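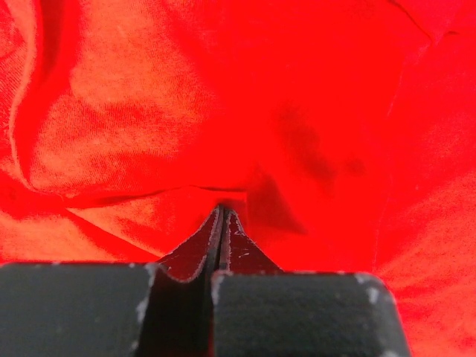
Page 11 of 17

**Thread: Open day at Itton – the laundry folding demo**

---

**pressroom_deb** wrote:

Back on page 10 somebody asked if anyone had made it to the open day on Tuesday. I went. I run the finishing side of a mid-size commercial laundry, so I skipped the palletizing hall and went straight to the garment cell. Divov had one arm set up at a table with a red shirt on it, and a monitor for the wrist camera so the people at the back could follow along.

The task was to pick the shirt up from a heap and get it into a state where it could be folded. I stayed for 15 rounds. It got a usable hold on 11 of them. The rest were either a miss or a grip on two layers at once, and then the operator reset the cloth by hand and started over.

I thought that was decent. My boss, who came with me, did not.

---

**flatwork_fan** wrote:

> It got a usable hold on 11 of them

What counts as usable? If it lifts the shirt by the middle of the back you still have a rag hanging from a claw. You need a shoulder or a hem before you can do anything with it.

---

**pressroom_deb** wrote:

I counted it if they went on to the next step without a reset. So yes, a few of those were mid-panel grabs that they then worked along to an edge. They regripped a lot. It was slow. I'm not claiming otherwise.

---

**gantry_and_co** wrote:

I was at the later session, 3 p.m. A few notes for people who care about the hardware:

- Two-finger parallel gripper, nothing fancy. Black blocks with thinner tips that come together at a point. The paint was scuffed at the corners, so it has seen some use.
- No suction, no needles.
- The tips go down into the cloth and then close. On a soft knit that works well enough. I asked about stiff cotton and got a vague answer.

The presenter said the software side is from Zultico and that the shirt was picked because red stands out well for the camera. I would have liked to see a gray one on that gray table.

---

**flatwork_fan** wrote:

There you go. Bright red shirt, gray table, one item, good light. That's a demo. On my floor it's 126 pieces in a cart and half of them are inside out and knotted together.

---

**mill_end** wrote:

Every demo is set up to work, flatwork. The same was true of the first towel folders and you told us two years ago you bought one of those.

---

**flatwork_fan** wrote:

I bought it after I sent them a cart of my own towels and watched it run all day. That's my point. Has anyone asked Divov to take in customer goods?

---

**pressroom_deb** wrote:

I did ask. They'll take a sample lot, but they want it sorted by garment type first, and they want to be there for the sorting.

The part I found most useful was watching where it chose to grab. From the floor you only see the arm come down. On the monitor you could see the cloth bunch up between the tips, and after a while you could guess if the pick was going to be any good.

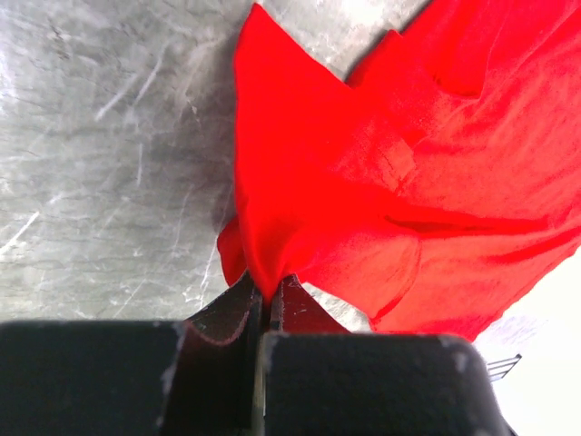
It did best when there was a bit of fabric standing up on its own, a corner or a raised fold. When the shirt was lying flat and smooth, it hunted around and sometimes closed on nothing. My newer people do the same thing for the first week, so I can't be too hard on it.

---

**gantry_and_co** wrote:

Agree on the flat case. At my session they lost three in a row that way and the operator ended up roughing up the shirt before each try. He didn't hide it.

---

**mill_end** wrote:

Did anyone get a price? Or a cycle time?

---

**pressroom_deb** wrote:

No price. Cycle time they wouldn't put in writing. I had one pick-to-lift on my watch at 17 seconds and most were longer.

---

**flatwork_fan** wrote:

17 seconds just to lift it. My people have it folded and on the stack by then.

---

**mill_end** wrote:

Your people also go home at five. But yes, too slow for me as well – I'd want to see it again in a year.

---

**tumbler_77** wrote:

For those who couldn't get to Itton, the desk told me Türkmen is hosting the same cell in November. Bring your own shirts. They said they'd try anything in a short-sleeve knit, no buttons.

---

**flatwork_fan** wrote:

Fine, I'll go. I'm bringing gray ones.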